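Paying for Big Things Locally
Handout 4: Loans, reserves and who foots the bill

Last time we got as far as the difference between capital spending and revenue spending, and I could tell from the questions that it hadn't quite settled, so I'm going to go over it again quickly before we move on to borrowing. Skip the next bit if you're happy with it.

Revenue spending is what a council pays out to keep going. Wages, heating, bin collections, grit for the roads. It comes round every year. Capital spending is money that buys or builds something that will still be there years later, like a bridge, a swimming pool or a new roof on the library. The line between them can be blurry (resurfacing a road is the one everybody argues over, and I've seen it booked both ways in the same council's accounts!) but you need the two words in your head for the rest of the course.

We're going to carry on with Tromon, our market town with 2,000 households and a footbridge that needs replacing. The neighbouring parish is Gevow, with 1,000 households, and its people use the bridge as well. Keep that in your pocket, it matters later.

Where the money can come from

There are more ways than you'd think, but most schemes of this size use a mixture of these:

Reserves, meaning money already put by
Borrowing, to be paid back over a period of years
Grants from higher up
Contributions from developers or neighbouring councils
Selling something the council owns

I'd like you to be able to say something sensible about each one, but in the test I'll mostly be looking at reserves and borrowing. 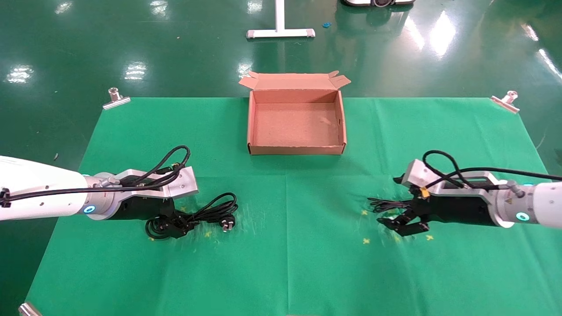 Reserves cause a surprising amount of muddle, mostly over the word "earmarked". When Tromon sets up a bridge reserve, all it has done on day one is give a name to a place where money will be kept. Look at the open cardboard box on the green cloth, flaps folded back and nothing inside. A brand new reserve is just like that. Writing "bridge" on the side doesn't put a penny in it, and when you read in a set of accounts that a reserve "has been established", please go and look for the balance before you get excited. The second thing to watch is that earmarked money can usually be un-earmarked by another vote. I spent years reading budgets before I started checking for that, and I now do it first.

So suppose Tromon asks each household for an extra £28 a year towards the bridge. Multiply by 2,000 and you get £56,000 a year going into the reserve. Is that a lot? It depends entirely on the price of the bridge and how long the old one will last, and you'd want both of those before you said anything in public. Building costs tend to rise while you're saving, too, so the target moves away from you as you walk towards it. We did the sum for this in the seminar and I won't repeat it.

Borrowing

The case for borrowing is partly about time and partly about fairness. A bridge gets used for decades. If you make this year's residents pay for all of it, somebody who moves away in March has paid for a bridge they'll hardly cross, and whoever buys their house gets it free. Spread the cost over the life of the bridge and the people using it are, more or less, the people paying for it. Economists have a grand name for this, but "pay as you use" does the job and I'm happy to see it in your answers.

The case against is interest, plainly. At 3 per cent, every £1,000 borrowed costs £30 in interest in the first year. It's easy to wave that away when you say it quickly. Do remember that loan repayments come out of the revenue budget, the same pot as the grit and the wages. I'd say half the mistakes in last year's scripts came from treating the loan as if it lived in the capital budget for ever. The building is capital. Paying the loan back is a yearly cost, and it squeezes everything else that's paid for yearly.

Two smaller points while we're here. A loan agreed isn't a loan drawn down, and councils often take the money in stages as the contractor's bills come in. And a budget for a project will have one figure for what's been spent so far and another for the estimated total, and newspapers mix them up constantly. Check which one you're quoting.

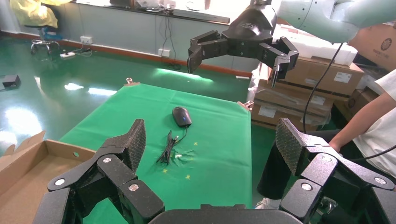
Sharing the cost with Gevow

Back to the neighbours. Gevow's residents use the bridge, so should they pay? Most of you said yes straight away, and I agree, but then comes the hard bit, which is how much. You could split it by households, which gives Tromon two thirds and Gevow one third. You could split it by use, if somebody is willing to stand there and find out who crosses. Or you could split it by ability to pay, looking at what each place can raise from its own residents.

None of these is the right answer. What I want is for you to pick one, say why, and then say who'd be cross about it. There's always somebody, and a good answer admits it.

You also need to decide who owns the thing afterwards. Joint ownership sounds friendly, but then both councils have to agree every time it wants painting. My own preference is for one owner and a written agreement on upkeep, though I know people who'd tell you the opposite.

For practice, read the mock press notice below and underline every figure or promise you'd want to check.

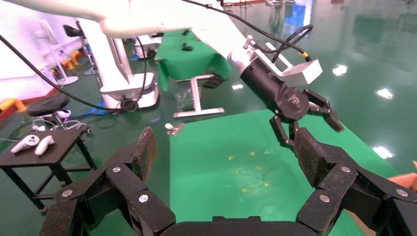
TROMON, 2025-11-11

Tromon Town Council has agreed in principle to replace the Yusuf Lane footbridge. Resodum has been named as preferred contractor. The work will be paid for from a new bridge reserve, a loan and a contribution from Gevow, the amount of which is still being discussed. The council expects the extra charge to households to be £28 a year. Work could begin as early as March.

Things to think about as you read it:

"Agreed in principle" by whom, and does it commit anyone to spending?
What is the total cost? (Have a proper hunt for it.)
Does "preferred contractor" mean a contract has been signed?
How long will the £28 go on for?
What happens to the plan if Gevow says no?

Write up your thoughts on one side of paper and bring it with you. Rough notes are fine, and spelling doesn't count for this one. Next handout is grants and the strings that come with them, so if you've got a local example from home, bring that too, I'd love to use some of yours instead of Tromon again.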